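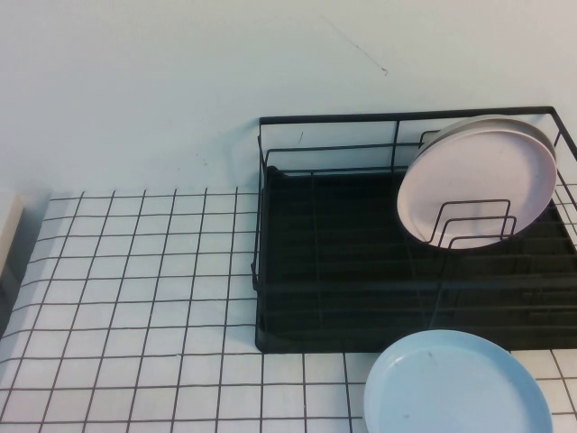
Drurnine Racking Set, README

Drurnine is a set of 1,000 recorded attempts at one small kitchen job: picking up a plate and standing it in a wire dish rack. We put it together at Alement for the staff kitchen at Naditz, where plate racking has eaten up the end of the lunch shift for as long as anyone there can remember. It sounds like a tiny job until you try to teach it to an arm! A plate lying flat on tile, like the light blue one in front of the rack, gives a gripper very little to get under, and the slots it has to end up in are made of thin black wire that a depth camera would happily ignore. We love this problem and we hope you will too.

What the kitchen asked for

Lucinda Alcantara runs the dish end at Naditz, and most of the design came out of a long talk with her in April. She wanted the repeated reach and tilt taken off her crew first. Scraping, sorting and checking for chips were to stay with people (she was very firm about the chips). So the arm does one thing, and the person next to it decides which plates it gets.

That split has changed the shift more than we expected. One person now feeds the counter and keeps an eye on the rack, and the other has moved over to prep, a job two of the crew had been asking to learn. Hours have stayed the same. The new chore is stopping the arm and resetting it after a missed grasp, and it goes on the rota like any other chore, with training time paid.

Not everyone is a fan. Tegwen Lougher, who has racked plates there for 3 years, likes her shoulders better at the end of the day and misses having somebody across the counter to talk to. We've kept both comments in the notes file and would like to hear the same kind of thing from other sites.

What is in the set

Each attempt has a fixed view of the counter, the arm's joint positions, gripper opening, and a one-line task instruction. Stills from the counter view are stored separately, and many of them have no arm in them at all. They're handy for plate detection and for finding free slots.
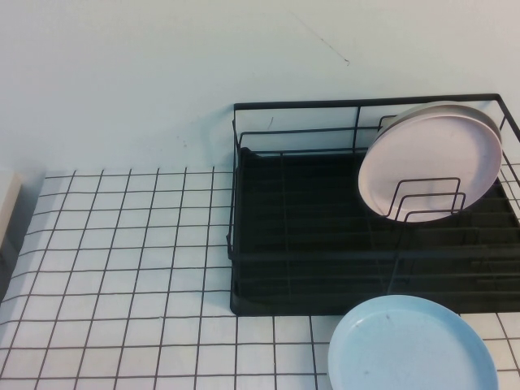

Counter view still. Two plates upright in the holder, left half of the rack free, one plate flat on the tiles.

Outcome labels are placed, dropped, leaning and stopped by operator. "Leaning" means the plate was let go but rests on something other than its own slot. The crew wrote that definition and it's much better than ours was.

38 attempts carry the label "stopped by operator". Please don't filter these out by default. A person hitting stop is part of how this job runs, and a policy that can't cope with being interrupted is no use beside a busy sink.

Known gaps

- One counter, one rack. The tile grid is strong and regular, and models do latch onto it.
- Pale plates against a pale wall are hard for edge-based methods. Try them anyway, we're curious.
- No bowls, cups or cutlery yet.
- Timing fields measure the arm only. They say nothing about how fast a person works, and the license doesn't allow using them to set targets for staff.

People in the recordings

The crew agreed to the recording hours in advance and could have any attempt removed. Audio was never recorded. The Nguyen-Tran group went through the files for faces and name tags before release.

Version note

First release, Thursday, September 16, 2021. Bowls are next, and Lucinda has already picked out the most awkward ones in the cupboard. Corrections to labels are very welcome - send the attempt number and what you think it should say.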